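Floral Design 2, Unit 4: Taping and wiring small work
Instructor: Bernice Fiadzo. Handout revised 30 January 2019.
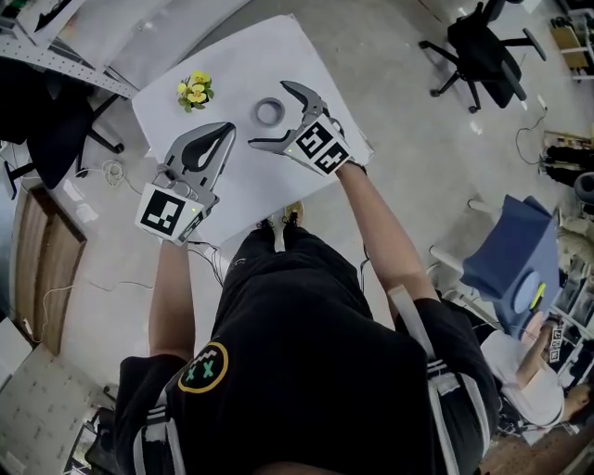 Last time we finished hand-tied bouquets. This unit covers boutonnieres and corsages, where the stem is cut short and the tape and wire do the work the stem used to do. Read this before lab and bring your own snips.

## Why small work fails

A boutonniere has no water source once it is made. It lives on what the flower took up beforehand, so conditioning matters more than in any vase design. Recut the stems at a slant, strip the lower leaves, and stand them in clean water overnight.

The other common failure is weight. Students use wire that is too heavy, and the finished piece tips forward on the lapel. Use the lightest wire that will hold the flower upright when you hold the piece sideways.

## Floral tape

Floral tape is paper coated with wax. It isn't sticky off the roll. Stretching it brings the wax to the surface, and then it clings to itself. If your tape keeps unwinding, you aren't pulling hard enough.

1. Hold the flower in your weaker hand, just under the head.
2. Press the end of the tape against the stem and turn the stem once to lock it.
3. Pull down at an angle while you roll the stem between finger and thumb.
4. Tear the tape past the end of the wire and pinch it closed.

Clear waterproof tape is a different product. We use it for grids across the mouth of a vase and to hold foam in a tray. Dry the rim first.

## Wiring methods

- **Pierce:** wire goes sideways through the base of the flower, both ends bent down. Roses, carnations.
- **Hook:** wire goes up through the center, is bent into a small hook, and is pulled back down. Daisies and other flat faces.
- **Stitch:** a short stitch through the back of a leaf, across the main vein. Ivy, salal.
- **Wrap:** wire laid along a cluster of thin stems and wound around them — good for filler.

## For lab

Make 2 boutonnieres, one pierced and one hooked. Label them and leave them in the cooler in room 608. Selma Stoyanova will grade them the next morning, so freshness counts. The lab is worth 50 points.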